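# Kolska Readings - script and cue data

Hi, and welcome to the messy drawer where I keep everything for the Kolska Readings. If you came to one of our evenings and just want to read the plays, skip down to "What's in the folder". If you're a director or a student who wants to do something with the cue sheets, read the whole thing, please, as I get the same few emails over and over and I'd love to spend that time on rewrites!

Last updated June 13, 2020.

## What it is

Kolska is a reading series for new plays. Playwrights bring in a draft, a handful of actors read it cold, and afterward everyone talks about it for longer than the play took. I started saving the drafts because writers kept asking me what the second act had looked like before they cut it. Then Imani Kapoor, who was stage managing for us, began typing up her cue notes in the same folder, and the whole thing turned into a collection more or less by accident.

There are 220 script drafts in it now, plus 908 pages of notes (hers, mine and a few from the writers themselves). Two of the plays went on to full productions, *Godau* and *The Truron Line*, and those have by far the most drafts. I think *Godau* changed its ending every time the writer had a cold.

## What's in the folder

- `drafts/` - the plays, one folder per title, plain text. Drafts are numbered in the order I received them, which isn't always the order they were written. Sorry.
- `cues/` - Imani's sheets. Light, sound, entrances, and a column called "hm" for anything that bothered her on the night.
- `notes/` - comments from the talkbacks. Names of audience members are taken out.
- `rooms/` - set sketches for the plays that got that far.
- `CHANGES.txt` - what I changed and when, if I remembered to write it down.

## How the scripts are formatted

Character names are in capitals on their own line. Stage directions are in square brackets. Overlapping lines get a slash where the next actor comes in, and a double slash where two people do it at once (the writer of *Tzanetos* uses these constantly, and it's wonderful on stage and a nightmare in a text file).

If a line has a tilde in front of it, the actor changed it in the reading and the writer decided to keep the change. I didn't always catch these. The early drafts have hardly any, and I'm sure it's my ears and my slow typing that are to blame, so please don't write a paper about how our actors got bolder over time.

## Things that will trip you up

Page numbers in the cue sheets refer to the printed copies, and the text files don't have pages. I tried matching them up one October and gave up halfway through *The Truron Line*. Search for the line itself instead - Imani nearly always wrote out the last few words before a cue.

Some drafts are missing. A writer can ask me to pull a draft for any reason and I'll do it without a fuss, so if you see numbers skip from 4 to 6, that's why. Please don't email me looking for number 5.

Accents and long dashes got mangled in the older files. I've been fixing them as I find them, and if you send me a list I'll be very grateful and probably a little embarrassed.

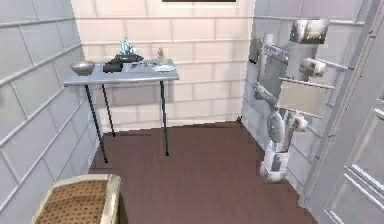 The talkback notes are also pretty uneven. When I was typing, you get nearly whole sentences. When I was also pouring the coffee, you get things like "too many uncles??" and you'll have to guess which play had too many uncles. (It was *Tzanetos*. They're all still in it, and I've come around on them.)

## Using it

Read anything you like. You can use the cue sheets and my notes for classes, research or your own tinkering, and you don't have to ask. The plays belong to the people who wrote them, so for a reading, a production or even a scene night in somebody's garage, ask the writer first. Contact details are at the top of each final draft. If there aren't any, write to me and I'll pass your message along.

If you quote from an early draft, say so, and give the draft number. A writer shouldn't get reviewed on a speech she threw out years ago!

## Still to do

I want to add cast lists, and I still owe everybody the second half of the *Godau* talkbacks, which are in a notebook in my handwriting. Give me a few weeks on that one.

Print this page | E-mail this page

14 shares | 3 comments

Related

- Kolska Readings: how to send us a play
- Reading a cue sheet when you've never called a show
- *The Truron Line*: notes on the first three drafts
- Why we read cold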